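4.2 Tidying Small Objects into a Container

The second group of chores concerns putting loose objects away. Among the tasks named by households in the Jarkuson survey, clearing a surface into a box, drawer or basket came up more often than any task except washing dishes. It is also a chore that appears in light workshop settings, where parts left on a bench must be returned to a bin before the next job begins. We therefore treat it as a fair test of whether present-day arms can take over a routine duty from a person without constant supervision.

The task is set up as follows. Colored cubes are placed on a cloth-covered table within reach of a single arm, together with an open basket. The arm is told in one sentence to put the cubes away. The order is left to the policy. An episode ends when every cube rests inside the basket, when the time limit of 300 seconds is reached, or when the operator stops the arm for safety. The cloth was kept on purpose – a bare, rigid tabletop would have made the task easier than it is in most homes, where covers wrinkle and shift under contact.

The basket raises difficulties of its own. Its rim stands between the gripper and the floor of the container, so the arm must carry each cube high enough to clear the edge and then lower it far enough that it doesn't bounce or roll when released. The fingers must also open without striking the wall of the basket or a cube that is already inside. Figure 3 shows the placing phase, with one cube held over the basket and another still on the table. 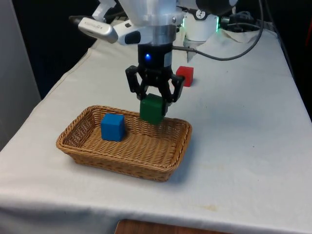

Figure 3. Placing phase of the tidying task. The gripper holds the green cube just above the wicker basket; the blue cube is inside the basket and the red cube is on the cloth.

Across the full evaluation, the arm attempted 967 placements. We group the failures by the phase in which they began. Grasping failures were mostly due to a finger landing on top of a cube that stood close to another, and they were usually recovered on a second attempt. Placing failures were fewer but more costly. When a cube was released on the rim, it could fall outside the reachable area, and the episode then had to be ended by the operator. The Bolemon policy, which was trained on 2738 demonstrations, tended to release early when the far side of the basket was hidden from the wrist camera. The Delić policy waited longer and made fewer such errors, although it ran out of time in 9 episodes.

These results should be read with care. Cubes are rigid, easy to see against a white cloth and simple to hold between two flat pads. Socks, charging cables and paper are none of these things, and preliminary trials with soft items, carried out in March by Jummai Mohammed at the Trultura site, gave markedly weaker results under the same policies. We consider the arm ready for supervised tidying of rigid objects of known size. We do not consider it ready to be left alone with the contents of an ordinary living room floor. Section 4.3 takes up the case of soft items in more detail.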